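Hurndale Tabletop Manipulation Set
README, student release

1. Summary

The Hurndale Tabletop Manipulation Set is a collection of short recordings produced by members of the Hurndale Robotics Club as part of the two-term Small Arms project. It is intended for teaching, for student coursework and for small experiments in learning from demonstration. The set contains 800 episodes divided among 5 tasks. Omar Tarawneh supervised the collection and is the contact for corrections.

2. Equipment

The club's arms are 3D-printed and were assembled by students during the first term. Printed parts were produced in the Millance workshop. Each arm is fastened to a bench before recording begins, and its servos are calibrated at the start of every session. Calibration values are stored with the session and should not be carried over to another.
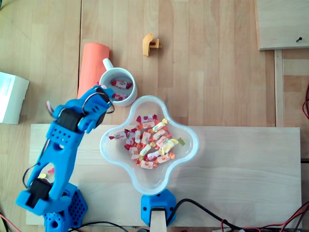
Task 3, candy transfer, requires the operator to move wrapped candies one at a time from a bowl to a mug. Episodes may begin at any stage of the task, and users should not assume an empty target. The two strawberry-print candies already in the mug, for example, are a valid starting condition. The bowl is translucent, and the wood grain showing through its base has caused segmentation errors in several student models. Wrapper patterns also vary within the pile, so color alone is a poor guide to where one candy ends and the next begins.

3. Collection procedure

Sessions were held on Thursday afternoons. Operators worked in pairs, with one student controlling the arm and the other keeping the written log. Pairs exchanged roles after every 8 episodes. An episode was ended by the operator on completion, on a dropped object, or on request from the student keeping the log. Dropped-object episodes are retained and marked as incomplete.

4. Contents of each episode

Overhead video
Joint positions and commanded positions
Gripper command
Task number and outcome label
Log remarks, where the students entered any

5. Known limitations

Lighting was not controlled, and the October sessions are noticeably darker than later ones. Objects unrelated to the task may be present on the bench. Nearly 4 percent of episodes have no log remarks. Outcome labels were entered by the recording pair and have been checked independently for Tasks 1 and 2 only.

6. Division of the data

The training and test portions are divided by session. Episodes from a single session must not be placed in both portions. Results reported on any other division should state how it was made.

7. Terms of use

The set may be used for instruction and noncommercial study. Published work should name the Hurndale Robotics Club and give the release label, Ramalho. The earlier Tetemov release contained incorrect gripper commands and has been withdrawn.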